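Marcombe Bakery burglaries

The Marcombe bakery burglaries were a run of night-time break-ins at food shops in the market town of Marcombe and the neighbouring village of Benalley. They are remembered locally for the low value of what was taken, the high value of the doors broken in taking it, and the length of time it took anyone to suspect the man who was being paid to mend the doors.

Background

Marcombe has a single shopping street, Aryee Row, which runs downhill from the corn hall to the river. At the time of the burglaries it had two bakeries, a butcher, a shop selling curtains and a post office counter inside a shop selling nearly everything else. Crime was rare. The previous year's police summary for the town listed a stolen bicycle, the same bicycle stolen again, and a dispute over a hedge which had been entered under the wrong heading.

Benalley, a short walk across the water meadow, had one food shop and considered itself safer than Marcombe. It had taken the precaution of fitting a bell to the shop door, although the bell rang only if the door was opened in the usual way.

The nearest police station with a night desk was in Jodamdale. Officers sent to Marcombe after dark had to use the valley road, and the drive was long enough for most burglars to finish their work and for the slower ones to have a sit-down.

Burglaries

The first break-in took place in March at Hollenstein's, the upper of the two bakeries. The rear door was forced with a flat tool. The owner, Ingeborg Hollenstein, told police that she had lost a tray of custard slices, a seeded loaf and the contents of a saucer kept by the till for customers who were short of change. The float, which had been left in an unlocked drawer underneath the saucer, was not touched. Police described this as unusual. Hollenstein, in a remark much repeated since, described it as rude, and wanted to know what was wrong with the rest of the seeded loaves.

The lower bakery was entered nine days later. The losses were sausage rolls and a bottle of ginger beer. The Benalley shop followed, then Hollenstein's again, then the butcher, where the intruder took four pork pies and left the door of the cold cabinet open, spoiling a good deal more than he carried off. The curtain shop was also broken into, apparently in error. Nothing was missing from it except, on the owner's evidence, a biscuit.

In each case a door or door frame was damaged beyond simple repair. The goods stolen over the whole series were later valued in court at £113. The bill for doors, frames and locks came to £868, a figure which the magistrates asked to have read out a second time.

Investigation

The early inquiry was led from Jodamdale and proceeded on the theory that the burglar was a hungry person from somewhere else. Notices were put up at the bus shelter asking passengers to report strangers carrying baked goods. Since Marcombe's trade depended largely on strangers carrying baked goods, the response was heavy. One walking party was stopped twice in an afternoon and had its rucksacks searched by an officer who is recorded as having found "nothing of note, some flapjack".

Attention then moved to a local teenager seen eating a pork pie on the corn hall steps. He was able to produce a receipt. His mother wrote to the police, and afterwards to the newspaper, and the letter was printed at full length with a photograph of the receipt.

A night watch was organised by shopkeepers on Aryee Row. It was active for eleven nights. On the ninth, while two watchmen were keeping dry in the porch of the corn hall, the lower bakery was burgled for the second time, forty paces away. The watch's logbook, now kept at the town library, gives the entry for that night as "All quiet. Rain." A later hand has added a question mark.

Arrest

The breakthrough is usually credited to Gyu-bin Yeon, who had recently taken over the lower bakery and who did her own accounts. While preparing an insurance claim she noticed that the joiner who had replaced her rear door had dated his quotation the day before the door was broken. She assumed a slip of the pen and telephoned Hollenstein to compare paperwork. Hollenstein's quotation was correctly dated, but it included a line for a new lower hinge, and her lower hinge had been perfectly sound until the second burglary a week later.

The two women did not go to the police at once. Yeon baked a batch of sausage rolls with a quantity of turmeric in the pastry and left them on the counter overnight. The door was duly forced. The following morning the joiner arrived to quote for the repair with bright yellow fingertips and, according to Yeon's statement, crumbs on his tape measure. She locked the front of the shop, Hollenstein stood at the back, and the man was kept in the flour store until a car came from Jodamdale. He is said to have passed the time by pointing out that the flour store door was badly hung.

Legal position of the detention

The holding of the joiner by two private citizens was raised by his solicitor, who argued that the flour store amounted to false imprisonment and that the dust had aggravated a cough. The bench took the view that the shopkeepers had reasonable grounds, had sent for the police straight away and had used no force beyond what was needed to turn a key. It was less comfortable with the turmeric, which it called "ingenious" in a tone that those present did not take as praise. The point was not appealed.

Trial and sentence

The defendant, a self-employed joiner of Benalley, admitted eight burglaries and denied the one at the curtain shop, saying that he had his pride. He was convicted of all nine. His explanation, given through his solicitor, was that trade had been slow after the winter and that he had meant to create only as much work as he could properly keep up with. The food was not part of the plan. He had taken it in order to give the police a motive, and had then, by his own account, come to look forward to it.

He was given a suspended sentence with unpaid work, and ordered to pay compensation covering the stolen goods and the doors. The doors themselves were agreed by all parties to be very well made. Several of the shopkeepers have kept them.

Aftermath

Insurance premiums on Aryee Row rose in the year after the trial and have not come down. A grant of £650 was made towards better lighting behind the shops, enough for 2 lamps, and both were installed behind the curtain shop owing to a misreading of the plan.

Hollenstein's went on to sell a yellow sausage roll each March under the name "the Evidence". The lower bakery objected, reasonably, that the recipe was Yeon's. Relations between the two businesses, which had been warm throughout the investigation, cooled over the matter and were not fully mended when Hollenstein retired. The upper bakery is now a shop selling candles.

In local usage, "to quote early" means to give oneself away. The phrase is heard mostly in Marcombe. In Benalley, where the joiner's family still live, it is considered poor manners.

Accounts and disputed details

The number of custard slices taken in the first burglary is given as twelve in the charge sheet, ten in the newspaper report and "the lot" in Hollenstein's statement. The court adopted the charge sheet.

It is sometimes claimed that a tenth burglary took place at the post office counter. No report exists, and the story seems to have begun with a missing tin of shortbread that was afterwards found in the sorting room. The claim that the joiner had himself been a member of the night watch is better founded. His name is in the logbook for the second, fifth and sixth nights, all of them quiet.
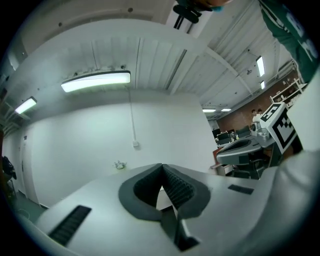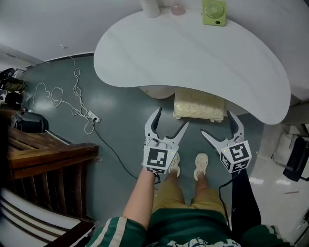
White hand-held grippers, two views.

See also

Aryee Row
Benalley water meadow
Citizen's arrest
Jodamdale police station
List of thefts involving pastry

Page last edited 8/2/25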